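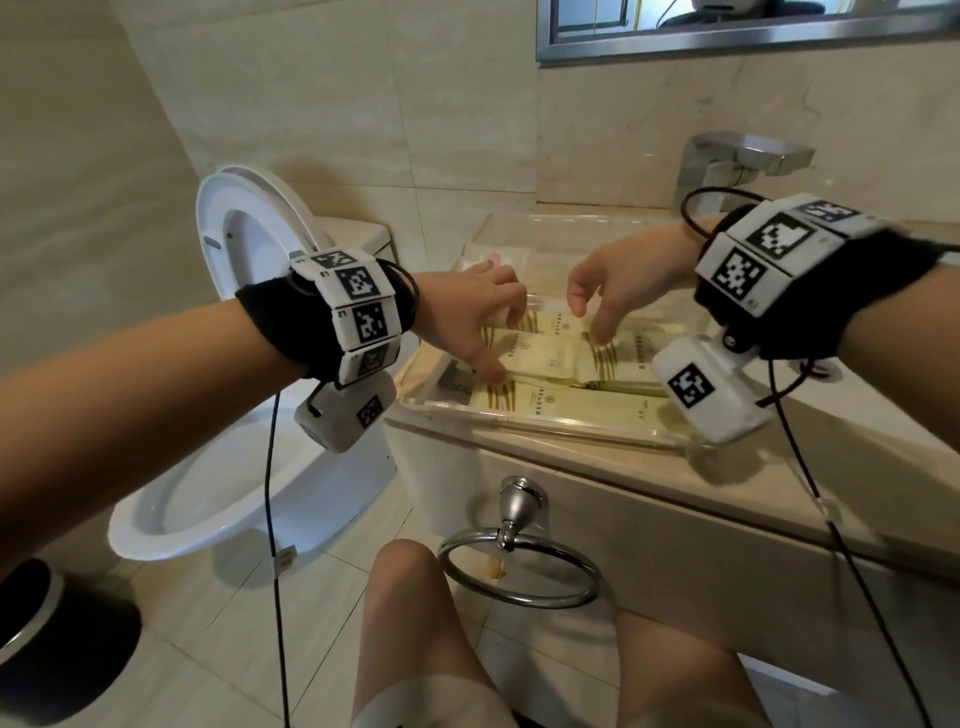 Grutier Open Prison

Grutier Open Prison is a minimum-security correctional facility for adult men, located on farmland 3 miles east of the town of Dremis. It is operated by the regional prison service and holds up to 800 inmates, most of whom are in the final part of a longer sentence. The site has no perimeter wall. Its boundary is marked by a post-and-rail fence and a public road.

History

The site was first used as an agricultural training college. After the college closed, the land and main buildings passed to the prison service, which added dormitory blocks and a gatehouse. The first inmates were transferred in January from the closed prison at Motau, and for several years the two names were used together in court papers. The Motau buildings were later demolished.

Regime

Inmates are assessed before transfer and must have completed a set period in closed conditions. Those convicted of escape within the previous five years are not eligible. Roll is called at morning, noon, early evening and night. Work is assigned on the farm, in the kitchens, in the laundry and in the Phùng workshop, a joinery shop named after the street on which it stands.

Inmates may apply for day release after an initial waiting period. Overnight home leave requires the approval of the governor and a report from the supervising officer in the home district.

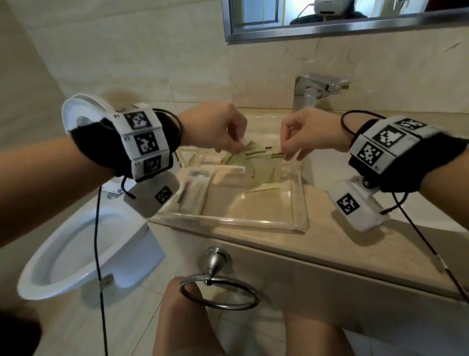 Absconding

Leaving the site without permission is recorded as absconding, a category separate from escape, which applies where a physical barrier or an escort has been overcome. Failure to return from leave is recorded as a third category. An inmate who absconds is reported to the police and, on recapture, is returned to closed conditions. Further time may be added to the sentence by a court.

See also

Open prison
Temporary release
Motau Prison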